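How I budget for a pair of hand-held grippers (and the table they live on)

Posted February 2, 2022

I get asked about money more than anything else on this site, so let's do money. If you're planning a small setup for recording hand tasks with grippers, you've probably got one big number in your head, and it's the price of the grippers. Mine was too! Then I ended up with a spreadsheet that had 154 lines in it, and the grippers were two of them.

Start with the task, before you open a single catalog. Write down what the hands are going to do, in plain words. "Hang small things on a stand" is plenty. From that you can work out how wide the jaws have to open, how much table you need, and whether you want one gripper or two. I went with two, and I'd do it again, but two means double the cables and double the pads.

Next, get quotes. I asked three sellers and heard back from two, Ternovmont and Kurnirgate. Ternovmont came in at $3829 for the pair with cables and one set of spare pads. Kurnirgate was cheaper on paper, but the cables were extra, the shipping was extra, and the pads only came in packs I'd never get through. Put every quote in the same columns (unit, cables, spares, shipping, tax) or you'll be comparing apples to lawn mowers. Ask for the lead time in writing, too. I was told 11 weeks, which pushed my start into March, and I was glad I knew before I promised anybody anything.

Now the table. Go bigger than you think. Cables want to loop, and they'll loop right over whatever you're working on if you don't give them somewhere to go. I like a plain pale top with dark props on it, so the edges of things are easy to pick out later.
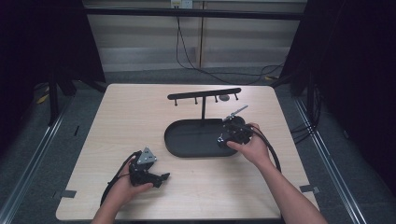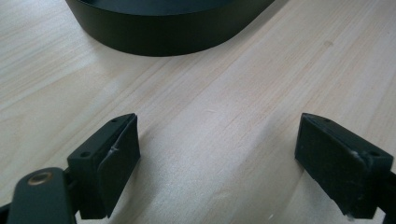
Work at the table: both grippers by the black tray and stand (first), and a close view of one gripper's open fingers (second).

Look at the pads in that second one. There's a pale scuff on the left pad and the right one looks dusty, and that's the part of the gripper I'd tell you to budget for before anything fancy. I keep a line called "pads" and treat it like printer ink. Order two sets with the grippers, then set a reminder to check them every couple of weeks. When you swap one, swap its partner on the same gripper so you aren't closing a fresh pad against a tired one.

Props are the fun line, and also the sneaky one. A tray or a little hanging stand costs next to nothing, so you buy one, and then you buy another, and pretty soon there's a shelf of the stuff. I give props up to $2000 for the year and write down every purchase, even the tiny ones. Buy duplicates of anything you really depend on. My favorite stand came from Gamage, and they'd dropped it by the time I went back for a second.

Stuff I forgot the first time, so you don't have to:

Longer cables than the ones in the box
Tape for marking the table
A curtain for the background
Extra outlets, or somebody to put them in
A case for the grippers when they travel

On renting: I did look at it. Pornen does monthly rentals, and if your project is a month or two long, go for it (you'll learn a ton about what you want to own). Past that, my numbers tipped toward buying. Run your own though, and remember to include the deposit and the return shipping, which I left out on my first pass and had to add back in later with a bit of a sigh.

Last step is to add a cushion line and leave it alone. Mine is ten percent of the total. So far it's gone to a replacement cable and a second roll of tape.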